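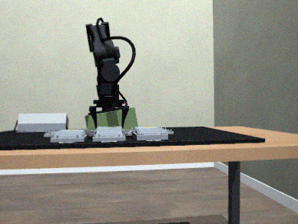

Remote Demonstration of a Pick-up Task in Simulation
Project report, Stenby Laboratory, robotics option
2020-01-05

1. Purpose

The project compared two ways of showing a pick-up task to a simulated arm: driving the gripper with a hand controller, and stepping the joints from a keyboard. The question was which method gives recordings that a simple copying program can learn from. All work was done in the Plokix simulator. No real arm was used, so wear, cable drag and motor heating are outside the scope of this report.

2. Set-up

The simulated cell holds a single black arm with a two-fingered gripper, working over a table with a thin black mat on it. The target is a green object with sloping faces. Three low grey-white pieces stand in a row between it and the front edge of the mat, and a white box lies further back to the left. Only the green object is to be moved. The other items stay in place during every run, and touching any of them is logged as a fault.

The sloping faces were the main difficulty. If the fingers close on a slope, the contact force has an upward part and the object tends to slide down out of the grip. The operator therefore has to turn the wrist before the final descent and bring the fingers down past the upper edges. An approach from the front is ruled out by the row of grey-white pieces, so all demonstrations used a descent from above.

3. Recording

Commands were sent through the Umach link, which passes the controller position to the simulator and returns the joint angles. Each demonstration was stored as a list of joint angles, gripper opening and object position. A run ended when the object had been lifted clear of the mat and held, or when the operator pressed the stop key.

We recorded 400 demonstrations, split evenly between the two methods. Of these, 357 were kept. The rest were removed for one of the following faults:

— contact with a grey-white piece or the white box
— object dropped before the hold was complete
— gap in the recording caused by a lost link

Operators were given 8 practice runs with each method before recording started. Practice runs were not stored.

4. Observations

The hand controller gave smoother paths. Its weak point was the last part of the descent, where small hand movements were passed straight to the gripper and the fingers wandered sideways. Reducing the motion scale by a factor of 2 near the mat removed most of this. The change was made in July, and earlier recordings were repeated so that the whole set used the same scale.

Keyboard stepping was slower but placed the fingers more evenly on either side of the object. The recordings contain long pauses while the operator chose the next joint. The copying program learned these pauses as part of the task and often stopped above the object without closing. Cutting out the still sections before training cured the fault in most test runs — though it also removed the short wait needed for the fingers to settle, which had to be put back by hand.

Depth was hard to judge with both methods. The arm is dark and so is the mat, and from the operator's view the finger ends were easily lost against it. Several operators used the shade on the green faces as a guide to height. The Metwally viewer allows a second viewpoint, but switching between views during a descent led to more collisions, and we stopped using it.

5. Further work

The green object was always placed in the same area of the mat. The next set should vary its position and its angle, and should include cases where one of the grey-white pieces is close enough to block a finger. We would also record the controller position itself alongside the joint angles, as it could not be recovered from the stored files when we wanted to check the effect of the motion scale.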